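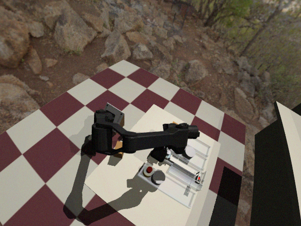

Looking after a workbench top through the year

I keep a small workshop behind my house in Tudstead, and I have used the same bench for 14 years. Many readers of this page write to me that their bench top became rough, or it has a hollow in the middle, or the drawers below stick when the rain comes. Most of these problems are easy to repair with few tools. I write down what I do, in the order I do it.

Check if it is flat

Take a long straight ruler or the edge of a level and put it across the top, first along, then across, then from corner to corner. Hold a lamp behind it. Where light comes under the ruler, the top is low. Mark these places with a pencil. A small hollow near the back is not important for most work. A hollow near the vise is more serious and you will feel it each time you plane a board.

Do this check in September, when the heating is still off. In winter my bench always moves a little, and I have made the mistake to flatten it in January and then again in May.

Remove old glue

Do not sand glue drops. The glue gets warm and fills the paper in one minute. I use a card scraper, held almost flat, and push slowly. For white glue which is very hard, put a wet cloth over it for 16 minutes or so, then scrape. Let the place dry until the next day before you put any oil.

Coffee rings and other dark marks

If the ring is pale, rub it with a little oil on a soft cloth and wait. Often it goes away alone. If the ring is black, it comes from iron, maybe from a wet can. Lemon juice helps sometimes. On my bench it helped with two marks and did nothing for the third, which I still have.

Oiling

I use linseed oil, thin coats, with a cotton cloth. Put it on, wait a quarter of an hour, and wipe away everything that stays on the surface. Too much oil becomes sticky and catches the dust. Last, please be careful with the cloth. A cloth with linseed oil can start to burn by itself when it is folded in a bin. Spread it flat outside to dry, or put it in a metal can with water and close it.

Drawers that stick

First take out the drawer and look for shiny places on the sides. There it is rubbing. Rub these places with a candle. If this is not enough, take off a very thin shaving with a block plane, and try the drawer after every pass. I sand the runners only with 300 paper, nothing more rough.

Feet on an uneven floor

My floor goes down toward the door. I tried rubber pads, but the bench walked when I planed. Now I have two thin wedges of oak under the left feet, with a drop of glue between wedge and foot and nothing between wedge and floor. When I move the bench, the wedges come with it.

Next month I will write about sharpening the card scraper, as several readers have asked how to turn the edge without a special tool.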